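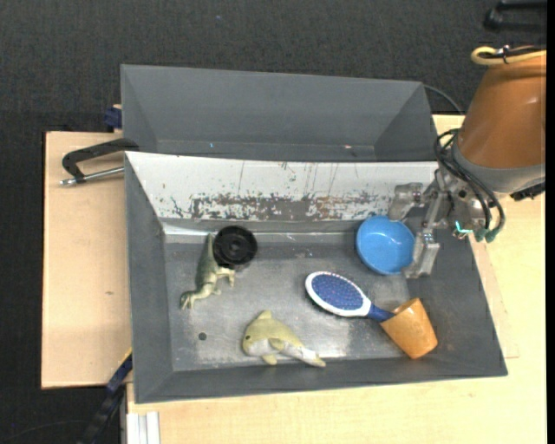

Firdevs Çetinkaya has been specifying sorting bins for household goods returns at Ullden since the site opened, and her first remark concerns the walls. "People ask about volume," she says. "I ask about slope. A straight wall gives you a corner, and a hairbrush will find it."

The bins in use are dark gray, open at the top, with sides that lean outward. Mixed small goods go in loose: bowls, cups, brushes, toys. Çetinkaya prefers a load of varied shapes when she assesses a bin. A bowl, she says, slides and stops. A wheel or disc tends to travel until it meets something, and a soft or jointed toy often stays where it lands.

Wear is her main subject. The white sloped panel at the back of the front bin is scratched from top to bottom, with a chipped band along the lower half. She does not replace a panel for scratches. "Scratches are cosmetic. Chipping is different - a chipped edge catches handles." Her limit is a chip she can feel through a work glove.

The floor is judged separately. Scuffing is accepted, and so are the cloudy patches that show under the lamps. She asks that floors be wiped with a damp cloth and left without polish, which makes light items drift toward the front wall.

Bins are logged by number. Number 436 came back for a new panel in September; 440 is still on its first. Inspection takes 15 minutes per bin, most of it spent on the seam where the back wall meets the floor.

Asked whether two bins on one table is the right arrangement, she says it depends on reach. Her colleague Recep Başaran would like them side by side. Çetinkaya keeps one behind the other. "He is taller than I am," she says. The tables will be measured again before the next order goes to Braltton.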